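Rotating Dry Snack Stock in a Small Pantry
Last updated 14 November 2025

The procedure below applies to sealed, shelf-stable snacks kept in a break room or staff pantry. It does not cover refrigerated goods, open bins or anything repacked on site.

Step 1. Assign a lot label

On receipt, write the delivery date and a lot number on a removable label. Lot numbers run in sequence and are never reused, even when a delivery is returned. The Gerumton pantry log opened at 1353 and stood at 3978 at the last annual review in January. Put the label on the back of the package, clear of the printed date and the seam.

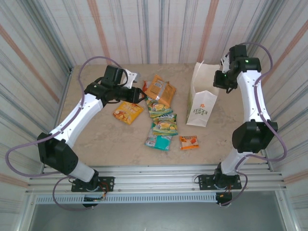 Yutong Li asks whether the lot number can be dropped if every package already has a printed date. It can't. Two deliveries may carry the same printed date, and a supplier notice will usually refer to the delivery.

Step 2. Read the date code

"Best by" refers to quality. "Use by" is the maker's last recommended day. Enter the date exactly as printed, then enter it again in year-month-day order so the log sorts correctly. If only a production code is printed, ask the supplier for the shelf life and record who gave it. Do not estimate.
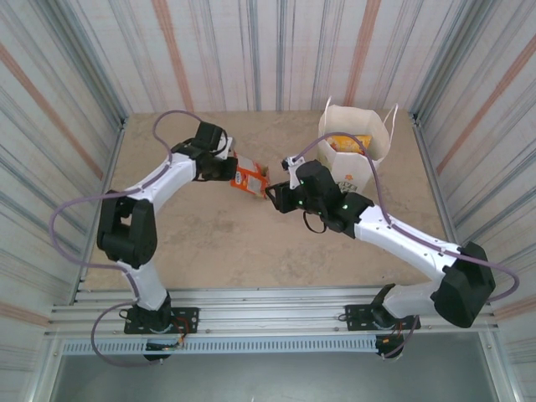
Seal inspection is done by hand at receipt and again at each rotation. Check the top seal, the bottom seal and the back seam, in that order. Press the middle lightly with a flat palm and listen for escaping air. A package held by one corner, as the orange one is, leaves most of its length free for inspection. Set aside any package with a channel in the seal, a puncture or residue along the seam. Slight creasing away from the seals is acceptable.

Step 3. Load the shelf

Place the earliest date at the front. New stock goes in from the back, never on top. Where the shelf has no rear access, remove the whole row first and reload it. Leave 2 inches between the stock and the wall. Wipe the shelf with a dry cloth before reloading, and
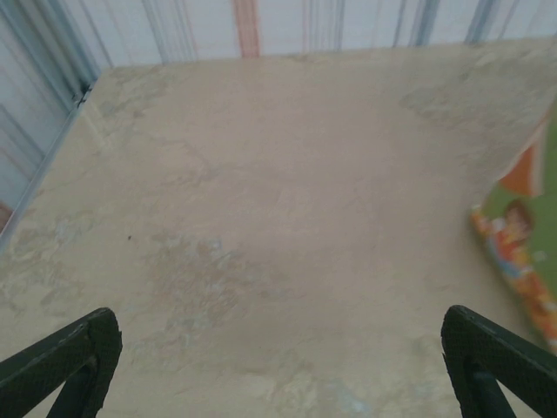 if crumbs are found, trace them to a package before continuing. Check the neighboring rows as well. Log the shelf as inspected only after the damaged package is out.

Step 4. Pull short-dated stock

Run the date report every 8 days. Packages due before the next report go to the front counter or are handed out. Pack them upright in an open-top bag with the heavier items at the base, and enter the lot numbers as issued. 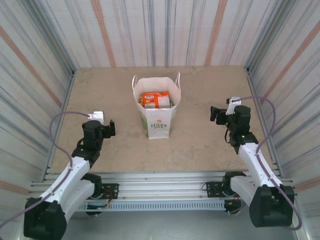
Photo: Jinlong Song / Tridavis

Record each removal as issued, returned or discarded. Discarded stock needs a reason code:

D1 seal failure
D2 past date
D3 label missing or unreadable
D4 supplier notice

Keep completed log sheets until the next annual review. Corrections are made with a single line through the entry and initials beside it.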